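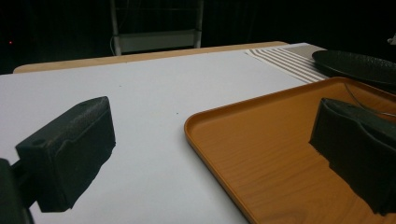
How many demonstrations do you need before a robot can pick up a new task?

For the table-clearing and table-setting stuff in this set, I started getting usable results at around 100 demos per task, and the curve kept creeping up after that. Your mileage will depend a lot on how messy your table is and how steady your hands are.

Seltance Tabletop Demos
README, last touched Jan 22, 2023

Hi! This is the data card for Seltance, a pile of demonstrations I recorded by walking up to a table with a hand-held gripper and doing the chores myself. The gripper has the same fingers as the one on my arm (I call the arm Grovach, don't ask), so what the camera sees while I'm working is pretty close to what it sees when the robot takes over.

What's in it

There are 704 recordings in the raw folder and 693 in the clean one. The missing ones are my fault: I bumped the tracking, or let go of the trigger too early, or just forgot what I was supposed to be doing halfway through. I left them in raw in case you're into failure data. They're split over 8 tasks, all with trays, plates, placemats and other things you'd find at lunch.

Each recording has the wrist video, the gripper pose and the finger opening. Everything is on one clock. Language labels are one short sentence each, typed by me, typos included.

How I recorded

I start every demo with the fingers open and nothing in them, hold still for a moment, then go. Please do the same if you add your own! The loader looks for that quiet bit to figure out where the demo begins, and it gets very confused if you come in swinging.

I move slower than I would with my bare hands. My early tries in December were way too fast, and Grovach tried to copy them and mostly smacked the table. Those are gone now.

Remote control

A small part of the set, in the billinby folder, was done by driving the arm from across the room with a leader handle. It's slower and kind of jerky, and I'm not great at it. Train on it separately first, then mix it in if you like. I got a small bump from mixing on the plate task and nothing at all on the tray one.

Known problems

Shiny rims throw off the pose tracking now and then. The backgrounds are often dark, so don't count on them for anything. All the demos are right-handed, all by me, so the policy picks up my habits too (I always go for the near edge of a tray).

Loading it

Use the Stoyanova loader in the tools folder. Point it at clean, pick a task name, and it'll hand you back episodes in order. Older versions flip the sign on finger opening, so if your robot lets go when it should grab, update the loader first and then write to me.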